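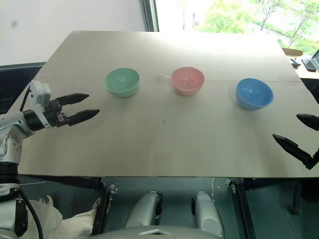
Notebook, Pakon build and storefront work
20/10/2024

Long one today, so get a coffee first. I've spent most of the day on the refund question for Pakon and I want it written down while I still remember which menu I clicked to make it happen, and so that Gilles can pick it up without having to ring me.

Background for anyone who wasn't on the call. Players who bought the base game and then the Clullum expansion through the Brellametti store have been writing in to say that when they refund the expansion, the base game stops launching. It stays in their library, it says it's installed, they press play and get the little spinning wheel and then a polite message telling them they don't own it. You can imagine how that goes down. We had 213 tickets when I started this morning, and reading through them took me the better part of two hours, partly because people are so nice when they're upset and write you a whole letter. One man included his entire hardware spec and a paragraph on his favorite level (the lighthouse one, good taste).

First thing I tried was simply doing it myself. Fresh account on the test store, bought the base game, bought Clullum, launched both, quit, refunded Clullum. Base game launched fine. Did it again, same. So for a while I thought we were looking at a caching problem on the players' side and I very nearly wrote that in the ticket, which would have been embarrassing.

Then I went back and looked at the purchase records for the affected accounts, and nearly all of them had bought during the January sale, when we sold the two together as a bundle. That's the bit I'd missed. When you buy the bundle, the store doesn't hand out a license for the base game and a license for the expansion. It hands out one bundle license, and our ownership check asks the store "does this person have anything that includes Pakon?" and is perfectly happy with the answer. Refund the expansion part, though, and the store revokes the bundle license and is supposed to issue a plain base game one in its place. It does issue it. I can see it in the record. But it comes with a different product number from the one we've been checking against, the old one from before we moved regions around, and our launcher has never heard of it.

So the player does own the game, the store knows they own the game, and we're the ones telling them they don't. Our bug, then, and I've told support to stop sending people over to Brellametti about it. I did feel bad about that. They've been very patient with us.

Tried next, in order, so I don't repeat myself tomorrow:

Added the second product number to the launcher's list by hand and pointed my test account at it. Base game launches. Good. Expansion correctly shows as not owned. Also good.

Tried it offline. Doesn't work, and I should have seen that coming. The launcher saves its last good answer to disk and when there's no connection it trusts the saved copy, and the saved copy says "bundle". I deleted the saved file and went online once and after that offline play was fine. I don't want to be asking players to go and delete files, so the launcher needs to throw away the saved answer itself when it updates. I've written that part but it's ugly and Chandrasekhar should look at it before it goes anywhere. I named a function "forgetEverything" and I'm leaving it that way until he tells me otherwise.

Tried a bundle account where the player refunds the expansion and then buys it again later. Launches, expansion owned, achievements all there. I was worried about the achievements so I checked that one twice.

Tried a gifted bundle. This is where I got stuck. The gift accounts have a license record that looks like the normal one except the region field is empty, and our check reads an empty region as "not sold here". As far as I can tell there are 4 such accounts in the tickets, so it's a small group, but they're people whose friends bought them a present and I'd like them to be able to play it. Not fixed. I suspect we should treat empty as "no restriction", but I don't know why it was set up the other way in the first place and I'd want to ask before I loosen anything to do with regions. There may be an old reason from the Ansah days, when that publisher had its own rules about which countries got which version. Chandrasekhar was here then and I wasn't.

Save games: untouched by any of this. I compared the folders before and after on each of the test accounts. Somebody in the tickets believes they lost a save, but from the dates I think they're looking at the demo's folder. I've answered them separately and sent along the right path.

Build 279 has the product number change and the saved-file cleanup in it. It's on the internal branch only, please don't push it to the public beta yet.

For Gilles: could you run the refund test on the Mac build? I only did Windows. The test accounts are in the shared sheet, and please use the ones marked green, as I've made a mess of the others. If the store page shows you the old price, log out and back in.

For Chandrasekhar: the empty region question, and the ugly function. No rush on the second.

Support has a holding reply to send out in the meantime. I kept it short and said that it's our mistake, they still own the game, and a fix is being tested. I took out the sentence promising a date.

Still to do: gift accounts, Mac, and checking whether the soundtrack bundle is put together the same way. I have a bad feeling about the soundtrack bundle.

Last updated: evening, after Gilles replied (he's taking the Mac build first thing)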